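Drornell Board Oil, 302 ml bottle

Item no. 2804
Maker: Brukent
Price: $28

Drornell is a clear oil for cutting boards, rolling pins, spoons and other kitchen wood. It has no smell and no color. One bottle is enough for a family kitchen for many months if you use it in thin coats.

How to use

Wash the board and let it stand on its edge overnight. Put a little oil on a soft cloth and rub it along the grain. Wait 20 minutes, then wipe off what the wood did not take. Very old boards may want a second coat the next evening.

Please do not use Drornell on floors or on painted wood. For these we have Skurken floor oil, on a separate page.

Bimla Bisht started our shop with hand tools, and her daughter Anju Bisht now chooses the oils and waxes. Questions about this product go to Anju.

Also sold as a set with Geddes wax, item no. 129.

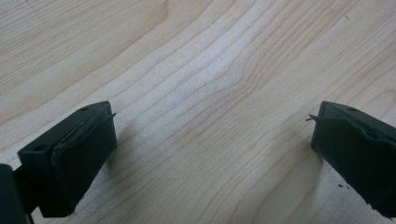 How long should I wait before I cut food on the board again?

Leave it until the next morning, and wipe it one more time with a dry cloth before you use it.

Shipping in the bottle size shown in the title only. Large cans will come back in July.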